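Two-arm gear cell: grit pads flaking at the fingertips, gears land off position

Posted by Radwa Fawzy, 2024-09-16

We run a two-arm cell that places small spur gears on a round plate with a center hole. The fingers are printed plastic with a black grit coating on the inner faces. After 207 cycles the coating has a ragged edge and there are flecks of it on the plastic near the tip. Placement has also become inconsistent: some gears end up too close to the plate rim. Do I replace the fingers, recoat them, or recalibrate first? Wrist camera view with the fingers open: 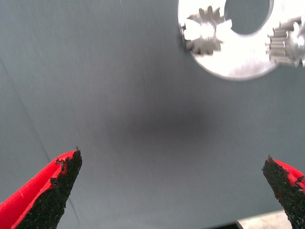
Fingertips open, plate with gears at upper right.

I have already wiped the pads and rerun homing on both arms. No change.

Marwa Hegazy

Replace the fingers. Ours never lasted long either.

Zdzisław Rutkowska

Separate the two faults before you buy parts. Coating loss at the very tip changes the grip when you pinch a small gear there. It does not move the taught point.

Check the tip first. Close the fingers on a strip of paper and pull. If it slides out at the tip but holds farther back, the pad is done. To recoat, scrape to bare plastic, scuff with 360 paper, wipe with alcohol, and mask the outer body so the adhesive stops at a clean line. A feathered edge is where ours start to lift.

Then check the plate. Ours sat directly on cloth, and a fold under one side was enough to shift it between cycles. Same general layout as yours:
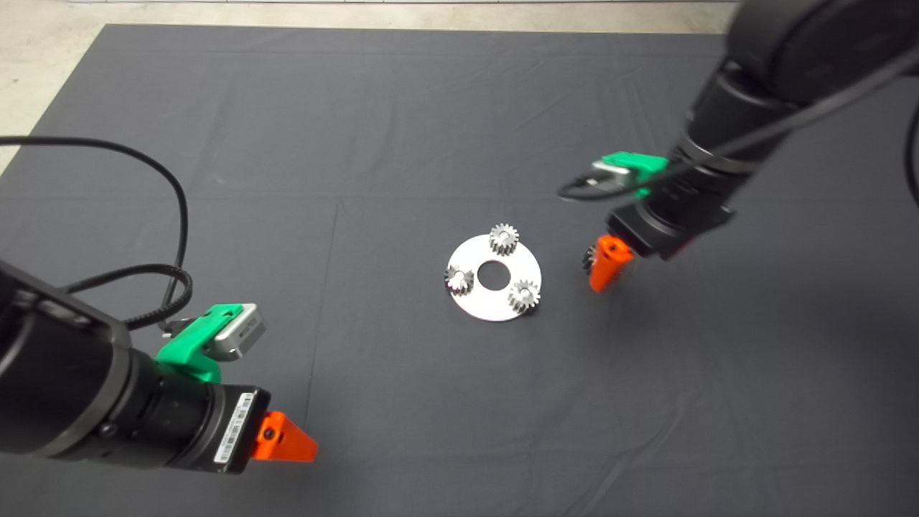 Hicham El Fassi
Cell maintenance technician, Slaoui

Adding to Zdzisław's reply. Look at the gear at the top edge of the plate, slightly over the rim. With a loose plate on wrinkled cloth I would not touch the calibration yet. Pull the cloth flat, tape the corners, and mark the plate position. Run 78 placements and log the offset per gear. A constant offset in one direction points to the taught position. Scatter points to the pads or the plate.

Also check the finger screws for play. We inspect pads every 1000 cycles and log each arm separately, as one side usually wears first.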